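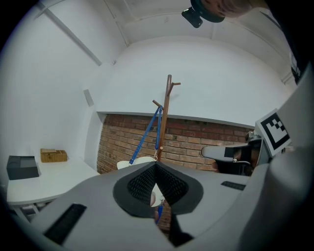
**Figure 3.** View from a hand-held gripper, with the second gripper at right and the coat rack and side table beyond.

### 4.2 Hanging and Retrieval Tasks

Chores that involve straps and cords remain harder for current systems than chores that involve rigid items. The room in Figure 3 contains both kinds. A blue lanyard with a metal clip hangs from a hook of the coat rack, while a lidded wicker basket and a black box rest on the table.

We collected 400 demonstrations in the Workow set, divided evenly between strap retrieval and basket placement. Policies trained on these data placed the basket reliably. Retrieval was less consistent -- most failures occurred when one strand of the strap slid out of the grasp before the loop had cleared the hook. Ngubane and Corrigan reported the same pattern in the Groen trials, where additional demonstrations reduced the failures but did not remove them.

We therefore regard basket placement as ready for supervised use in the home. Strap retrieval is not, and Section 5 considers whether a change in finger shape would help.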